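About Us | Our Company

Dendon Weston is a small service company for robot cells. We set up, look after and repair one type of machine: the kitchen handling cell called Ploltby, which has one arm, one gripper with two fingers, and one wrist camera. We do not sell robots and we do not make them. Our customers already have the cell, or they are going to receive it, and they want that it works well for many years.

The company started with two workbenches and a van. The first name was only Dendon, and it did electrical cabinets for bakeries. Weston was a software office on the same street. The two became one company in June, after a long job which both had worked on from different ends, and where the fault was in the middle. It was a cable with a good connector on each side and a wrong number on the label. We still keep this cable on the wall of our office in Naidu Lane.

Today we are 12 people. Four of us travel to customers, and the others work in the shop or prepare the simulated cells. We look after 354 cells at the moment, most of them in training kitchens, canteens and test kitchens of appliance makers.

What we do when a cell is new

A new Ploltby cell comes in 19 boxes. The customer often thinks that the first day is for the arm, but the first day is for the floor. We check the level of the base plate at each corner, we tighten the bolts in a cross, and we come back to the same bolts the next morning. After this we mount the arm, route the cables and leave a free loop at the wrist. A loop which is too short will pull on the camera plug when the wrist turns over, and a loop which is too long will catch on cabinet handles.

Then comes the gripper. We clean the faces of the fingers with alcohol, close them slowly on a flat gauge, and write down the zero position. We open them to the full width and write this down also. The two numbers go on a card inside the door of the controller. Please do not throw away this card, even if you have the same numbers in the software. When a battery in the controller is changed, the card is the fastest way back.

The last step is the camera. The wrist camera must know exactly where it sits in relation to the fingers. We use a printed board with black and white squares, and the arm looks at it from many poses. If the result is not good, we first check the two screws of the camera bracket and only later the software.

The simulated cell

For every customer we also build the kitchen in simulation, with the same counter height, the same wall cabinets and the same reach of the arm. This part of our work grew more than we expected. We can try a new motion there in the evening and bring it to the real machine in the morning, and nobody has to stand near the stop button for hours.

A simulated cell needs setup and care as well. The camera in it has its own position file, the fingers have their own zero, and the furniture has its own collision shapes. When a customer raises a shelf by the width of a hand, the real arm will find this shelf very soon. The simulated one will go happily through the old place until somebody changes the model. For this reason we ask all customers to tell us about each change in the room, also the small ones – a new hook, a thicker counter, another door.

In the simulated cell we look most at the views from the wrist, in particular the steep ones. With the arm low and the camera turned up, it is easy to compare where the fingers are and where the edge of the furniture is. We go through such poses with open fingers first, before we let the gripper hold anything. We check that both fingers stay in the view, and that the edge above them has the distance which we planned.
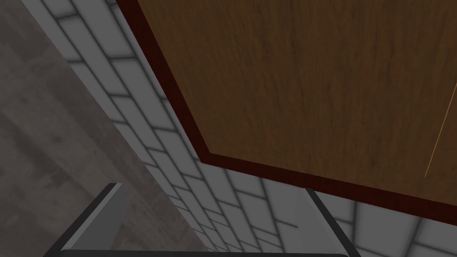 Simulated kitchen, wrist view: open gripper fingers under the edge of a wood panel, with the tiled wall behind.

When we like the pose in simulation, we run it on the real cell at low speed, and one of us keeps a hand on the enable switch. If the two do not agree, we write down the difference and correct the model. We do not move the real camera to make it fit to the model. We did this once in our early time, and it cost us a week.

Care and repair

Each cell under contract gets a service visit on a fixed plan. We listen to the joints, look at the cable loop, check the gripper zero against the card and take a backup of the controller. Finger pads are wearing parts and we carry them in the van. Motors and gearboxes we exchange in our shop, where we have a stand to run a joint overnight under load.

For a fault between visits, please write to the service desk with the error number and what the cell was doing before. Please do not restart the controller more than one time, because the old log is written over. If you are not sure, leave it on and call us.

Visiting us

The shop in Naidu Lane is open to customers and to schools after agreement. We have one complete cell there for training, and you are welcome to bring your own operators for a day. Coffee is on the left behind the parts counter, and closed shoes are required in the whole shop.

Page updated December 29, 2022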